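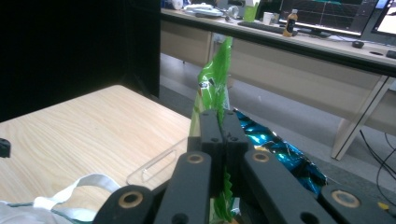

A green snack bag, pinched between two black fingers.

How to trim and export a vertical clip in Kiss on an Android phone

2023-01-13

Kiss is a free video editor for Android. This page covers one job: taking a clip you shot sideways, cutting it down to 20 seconds, and saving it as a vertical video you can post. The steps were written on version 7 of the app. Older versions have the same tools, but the Crop button is inside the More menu.

Before you start

Check your free storage. Kiss keeps a working copy of every clip you import, so a clip of 802 MB needs that much space again while the project is open. Go to Settings > Storage on your phone and clear some room if you are short.

Import the clip

1. Open Kiss and tap New Project.
2. Choose 9:16 as the canvas shape.
3. Tap the clip you want, then tap Add. Long clips take a minute or two to load.

If the clip doesn't show up in the list, tap the folder name at the top and pick another folder. Clips saved from chat apps usually land in their own folder.

Trim it

1. Tap the clip on the timeline. A white border appears.
2. Drag the left handle to where you want to start.
3. Drag the right handle in until the counter reads 20 seconds or less.

Pinch outward on the timeline to zoom in. This makes the handles easier to place. To take a piece out of the middle, move the playhead to the start of that piece and tap Split, do the same at the end, then select the piece and tap Delete.

Fit it to the canvas

A sideways clip will have black bars above and below. Tap Crop, then Fill. Drag the picture left or right until the part you want is showing. If the subject moves across the shot, split the clip and set the position for each part separately.

Export

1. Tap the arrow in the top corner.
2. Set the resolution to 1080p and the frame rate to match your original clip.
3. Tap Save to Device.

Keep the app open until the bar is full. On our test phone a 20-second clip took around 11 seconds to save.

Common problems

Export stops partway: close other apps, restart the phone and try again at 720p.

Sound is out of step: the export frame rate is probably different from the clip's. Change it and save again.

No sound at all: tap the speaker icon to the left of the timeline. It mutes the whole track.

Projects stay on the home screen after export. Press and hold one to delete it and get the storage back.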